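Capítulo 6
Qué mide una media de bateo

Pocas cifras gozan de tanto crédito en el críquet como la media de bateo, y pocas se examinan menos. Se divide el total de carreras entre las veces que el bateador ha sido eliminado y el resultado se cita como si fuera su estatura. Conviene desconfiar.

Tomemos a Finlay Urquhart, abridor del Tellside. En abril jugó 6 entradas, sumó 258 carreras y fue eliminado tres veces: media de 86. De esas carreras, 142 llegaron en una sola tarde, contra el Bondell y sin que lograran eliminarlo. Si se retira esa entrada, quedan 116 carreras y una media inferior a 39. 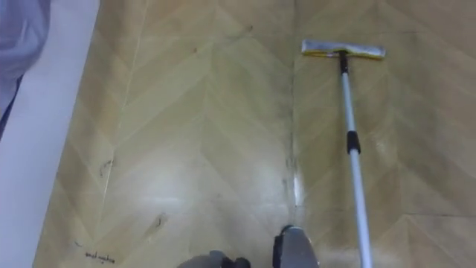
¿Cuál de las dos cifras describe al jugador? El manual de Baird defiende la primera; Mader prefiere la mediana, que tampoco resuelve gran cosa con una muestra tan corta. Ninguno de los dos explica qué hacer con las entradas inconclusas – y ahí está la mitad del problema.

En este capítulo calcularemos la media de tres maneras y veremos cuánto cambia el orden de una clasificación según la que se elija. El lector necesitará las tablas del capítulo anterior.

6.1 El denominador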